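Getting candle wax out of carpet

I've dripped wax on every floor I've ever lived with, so I've had practice! Let it harden first. I drop a bag of ice on it for a bit, then chip off what I can with the back of a butter knife (go gently, you don't want to pull the fibers).

Next, lay a plain paper towel over the spot and run a warm iron across it, no steam. Keep swapping in clean towel until no more wax comes up. Mine took 2 passes, the red candle took a lot more.

If there's still color left, dab on a little rubbing alcohol, after testing it somewhere hidden. Blot, don't scrub. Vacuum once the carpet is dry and the pile comes back up. 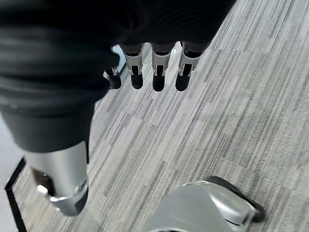 Wax on a tablecloth

Same idea, but put towels on both sides of the cloth.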